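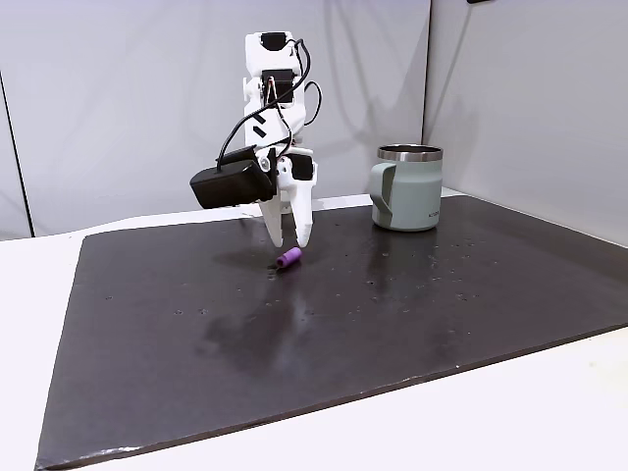

工单标题:Mimlow 抓取成功率下降,疑似升级后回归
项目:Asley 桌面操作评测
组件:Mimlow 策略 / Justero 录制与标注 / Cuadros 评测调度
优先级:高(提交时)→ 中 → 低 → 又回到中
提交人:Milagros Salazar
处理人:评测组值班
状态:已解决,留一个尾巴

一、问题描述(提交人原文)

升级 Cuadros 之后重跑单物体抓取任务,40 次里成功 16 次。升级前同一个权重、同一张桌子、同一个紫色小圆柱,记录是 21 次。组会上我已经把 21 讲出去了,所以希望这是你们的问题。

期望行为:21 或者更好。
实际行为:16。
复现步骤:跑 40 次,数一数。
附件:升级前后两批的完整录像、Cuadros 配置、权重校验值。

二、值班第一次回复

收到。先确认几件小事,请不要生气:
权重校验值两批一致,这一条您附件里有,已核对。
夹爪的两根指头有没有换过打印件?
腕部那台舵机有没有重新标过零位?
桌上的杯子两批都在吗?录像里绿色带把手的那个,放在垫子靠后的位置。它在训练数据里从头到尾都在,现在算场景的一部分,挪走要走变更流程。

Milagros 回复:指头没换。零位没动。杯子在。杯子永远在。

三、排查记录

3.1 配置对比

把升级前后的 Cuadros 配置逐行比过。差异有三处:日志路径,一个拼错的注释被改对了,还有动作队列的超时时间从默认值变成了显式写出的默认值。最后这一处我盯了一个上午,因为它看起来最像凶手。改回去,跑了十次,失败的样子和原来一模一样。排除。

教训写给下一位值班:diff 里最可疑的那一行,经常是某位同事顺手做的好事。

3.2 观测和动作的时间对齐

怀疑 Justero 把图像时间戳和关节读数错开了一帧。做法很土:让机械臂在垫子上方停住,然后突然张开夹爪,看图像里指尖开始动的那一帧与关节读数开始变的那一帧差多少。重复五次,两边都落在同一帧。升级前的录像里找到一段类似的动作,也对得上。排除。

这里顺便澄清一个流传很久的说法:线缆甩起来会拖慢末端动作。我把顶部舵机那两圈黑线临时扎紧又跑了五次停顿测试,时间没有变化。线已经恢复原样,样子是难看了点,但训练数据里它就是这么难看的。

3.3 反光

垫子颜色深,表面会反光,中间那一片亮的地方正好离物体常放的位置不远。理所当然,每个走进来的人都指着它说"肯定是反光"。目前已收到四位同事独立提出的这一诊断,其中一位是来还扳手的。

为了让大家安心,做了个对照:把窗帘拉上、顶灯不动,跑十次;窗帘拉开、顶灯不动,再跑十次。成功次数各四次。十次对十次说明不了什么大事,但足够说明反光解释不了这张工单。排除,或者准确一点说,暂停指控。

3.4 先看数字本身

到这一步我才做了应该第一个做的事:问 16 和 21 之间的差别算不算差别。

两组各 40 次,一组 16,一组 21。做 Fisher 精确检验,双侧 p 值远大于 0.05。换成白话:即使升级什么都没改,一个成功率在四五成之间的策略,两次评测差五次也十分常见。按这个样本量,我们连"变差了"都没有资格说,更没有资格把优先级设成高。

我把这段贴进工单之后,Milagros 回复如下。

Milagros:统计我同意。但两批失败的样子不一样。新的一批里有好几次是指尖把圆柱推走了,旧的一批我印象里几乎没有。你先别关单。

没有关单。

3.5 重看录像

这一步的方法写详细一些,因为后面的结论全靠它。

把两批录像混在一起,去掉文件名和时间信息,随机编号。两个人分别打分,互相不看,也都不知道哪段属于哪一批。其中一人是 Milagros,她抗议说自己认得出旧录像,后来试了一下,认不出来。

打分规则在看第一段之前写好,中途不改:
成功:两根指头夹住圆柱,圆柱完全离开垫子,并保持到策略自己结束或计时到点。
推走:指尖碰到圆柱,圆柱滚动或滑动,最后没有离开垫子。
夹空:夹爪闭合时没有碰到圆柱。
掉落:离开垫子之后又掉回来。
其他:写一句话说明。

两人不一致的段落单独拿出来一起看,一共三段,都是"掉落"和"推走"之间的争论。没有一段涉及成功与否。

结果:
新的一批,成功 16 次。与原记录一致。
旧的一批,成功 16 次。与原记录不一致。

请允许我在这里停一下。旧的一批原记录是 21 次,按现在的规则只有 16 次。多出来的五次,三次是推走,两次是掉落。

3.6 那五次是怎么成功的

翻了 Justero 的旧标注界面。升级前,一次试验结束后由操作者按键判定,按键旁边的文字是"完成"。有人把它理解为"任务完成",也有人把它理解为"这次试验完成了"。升级后 Cuadros 把文字改成了"物体已抬起并保持",所以新的一批标注是干净的。

也就是说,升级确实造成了成功率下降,方式是把问题问清楚了。

Milagros:旧的那批是我按的键。
值班:工单里没有写是谁按的。
Milagros:现在写了。

四、顺藤摸出来的另一件事

重新打分时顺手记了圆柱的朝向。协议规定,圆柱横放,颜色较深的那一端朝左和朝右各占一半,也就是每种 20 次。新的一批按朝向拆开:

深色端朝右:20 次成功 13 次。
深色端朝左:20 次成功 3 次。

两边合起来当然还是 16。总数看着像一个中等水平的策略,拆开看是一个还不错的策略和一个不太会的策略在轮流上班。旧的一批拆开也是同样的形状,朝右 12 次,朝左 4 次。

这一次 p 值很小,我们高兴了一会儿,随后意识到这说明训练数据有问题。

去翻示教数据。训练用了 104 条示教,逐条看第一帧:深色端朝左的有七条,其余都朝右。原因不难猜,录示教的人每次复位都把圆柱顺手放回去,而手是有习惯的。协议文件里写了"朝向随机"。人类执行"随机"的水平,七条示教已经说得很充分。

失败的具体方式也对得上。朝左时,夹爪下降的位置偏向一侧,像是仍在按朝右的样子找抓取点,较宽的那根指头先碰到圆柱,把它推开。这就是 Milagros 最早说的"样子不一样"。她看到的现象存在,只是存在于两种朝向之间,两批之间没有。她之所以觉得旧的一批没有推走,是因为其中三次推走当时被记成了成功。

五、处理

5.1 标注
Justero 的旧按键文字已废弃。旧批次的原始标注保留,不覆盖,另加一列重打分结果。引用时用重打分那一列。

5.2 复位
Cuadros 在每次复位前给出朝向提示,由程序抽签,操作者照放,放完后系统用第一帧核对。核对失败就不开始。已有同事反映它很烦,记录在案,不改。

5.3 数据
补录 40 条示教,全部深色端朝左,位置分布和原来的一致。与原有数据合并后重新训练,训练步数和其他超参数不动,随机种子不动。

5.4 重新评测
同一张桌子,同一个垫子,杯子在。40 次,两种朝向各一半,盲打分。

深色端朝右:20 次成功 12 次。
深色端朝左:20 次成功 11 次。

合计 23 次。朝左从 3 次到 11 次,这个差别检验过得去。朝右从 13 次到 12 次,请各位不要为这一次开新工单。

需要注明的是,新模型比旧模型多看了 40 条数据,所以提升里有多少来自朝向均衡、有多少只是数据变多,这组实验分不开。要分开,得再录一批同样数量、全部朝右的示教作对照。录制脚本已经写好,还缺一个愿意录的人。

六、讨论摘录

Milagros:组会上的 21 怎么办?
值班:改成 16,附上重打分的说明。
Milagros:然后下一页是 23。
值班:下一页是按朝向拆开的表,23 写在表下面,字号小一点。
Milagros:你们值班都这样吗?
值班:本组件不处理此类请求。

Milagros:另外,反光那件事到底有没有影响?
值班:不知道。十次对十次,分辨不出中等大小的影响。要回答需要单独设计,每种光照至少跑满 40 次,两种朝向分层。可以另开工单,标题里请不要写"肯定是"。

七、给后来人的检查顺序

原来的值班手册让人从硬件查起,这次按那个顺序走,绕了很大一圈。手册已改成下面这样:
先看两组的样本量,算一下差别够不够大。
再确认两组的成功是同一个定义,最好由不知道分组的人重打一遍。
然后按初始条件拆开看,至少拆朝向和位置。
接着看示教数据里这些条件各有多少。
最后才是配置、时间戳、舵机和线。
扳手放在第二个抽屉。

八、遗留

朝右对照示教未录,负责人空缺。
旧按键时期的其他任务也用过"完成"这个判定,涉及抽屉任务和叠放任务,尚未重打分。Milagros 认领了抽屉任务,叠放任务没有人认领,录像已经混好编号,放在共享盘里。

工单由提交人于五月关闭。关闭理由一栏填的是"用户操作"。值班曾尝试改为"标注定义变更",被提交人改回。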